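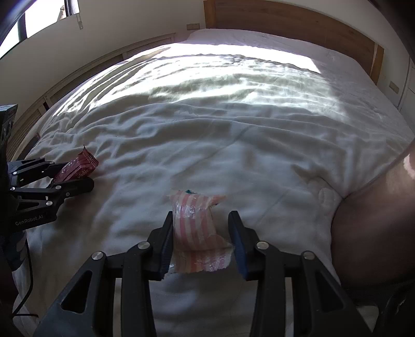 Wrapped candy and a red snack wrapper on a white duvet.

Washing Duvets at Home: Notes on Fill, Drum Size and Drying

Several residents of the Estbridge building have asked whether the machines in the basement laundry can take a full-size duvet. The answer depends on the fill and the drum, and the label on the machine is a poor guide to either.

Capacity ratings on washers are given as dry weight. A synthetic duvet may weigh very little and still fill the drum completely, which leaves no room for the water to move through it. The usual test is to load the duvet dry and place a hand flat between the fabric and the top of the drum. If the hand does not fit, the load is too big. The two older Jamora machines nearest the door fail this test with anything larger than a twin. The four newer ones along the back wall pass with a queen, provided nothing else goes in.

Check the seams first. A split of an inch will open under spin, and loose fill will block the drain filter. Lerato Potgieter cleared one such blockage in September and the machine was out of service for 16 days while a pump was ordered. Small splits can be closed with a plain whipstitch in polyester thread. Cotton thread shrinks and puckers the edge.

Detergent should be liquid and used at half the normal dose. Powder tends to lodge in the fill and dries as stiff patches. Fabric softener coats the fibers, and with down it reduces loft noticeably after a few washes. Select warm water, the bulky or bedding cycle, and an extra rinse. Spin speed can stay at medium.

Stains on the cover are better treated before the wash. Chocolate and other fatty marks respond to dish soap worked in with a soft brush and left for 21 minutes (the pre-treat timer on the Jamora panel is fixed at this value). Sugar syrup dissolves in plain warm water. Do not use hot water on milk or egg, as it sets the protein.

Drying takes longer than washing. Use low heat and stop the dryer at intervals to shake the duvet out and turn it. Clean tennis balls in the drum help break up clumps, though they are noisy and should not be run late in the evening. A down duvet can feel dry on the outside while the center of each pocket is still damp. Pinch the fill at several points near the middle. If it feels cool or lumpy, run another cycle. Damp fill stored in a closet will smell within days.

Wool-filled duvets should not go in any of the machines. Air them outside and spot clean the cover.

Sibusiso Oosthuizen keeps the booking sheet for the back-wall machines. Bedding loads need a double slot.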